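Elsa Sjögren
24 March 2021

I gave up coffee in June and people keep asking how it went, so I'm putting it all in one thread.

1/ I was drinking a lot of it. First one before I got dressed, last one after dinner. I slept badly and blamed the mattress. I bought a new mattress. I still slept badly.

2/ I tried stopping all at once first. Headache by lunch, in bed by seven. I went back to coffee the next morning and didn't try again until I had a week with no meetings.

3/ Second try I cut down over 20 days. Smaller cups, then half decaf, then decaf, then nothing. I wrote it on the calendar in the kitchen. Still had headaches but I could work through them.

4/ The drink itself was easy to replace. The walk to get it was harder. At Imel the coffee machine is where you hear what's going on, and for two weeks I didn't know anything about anything. Now I go and stand there with hot water.

5/ What I drink now: mostly rooibos, sometimes mint. Dorota Szulc sent me a bag of roasted barley from Skurkonitz and said it tastes like coffee. It doesn't. I finished the bag anyway and asked for another.

6/ Barley instructions, since three of you wrote to ask. 2 teaspoons to a mug, boiling water, leave it longer than you think. Milk helps. Strain it or you'll be chewing.

7/ Sleep: better, but it took more than a month. I fall asleep at about the same time as before. The difference is I don't wake up at four.

8/ Money: I added up what I spent at the cafe in Bråten the month before I quit. It was roughly 113 dollars. I didn't save all of that, because I started buying buns.

9/ Things that didn't change: my skin, my weight, my mood before nine. I read a lot of posts promising all of those.

10/ I had one real coffee at my cousin's place at Flullska over the holidays. It was good. My hands shook and I cleaned out her pantry. I haven't had one since, but I'm not counting days or anything.

11/ If you want to try it, pick a boring week and tell the people you live with. Mine thought I was mad at them.

12/ That's the thread. I'll answer questions tonight if there are any. Please don't send me mushroom powder. 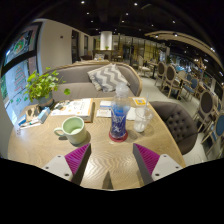

Green mug, on the table.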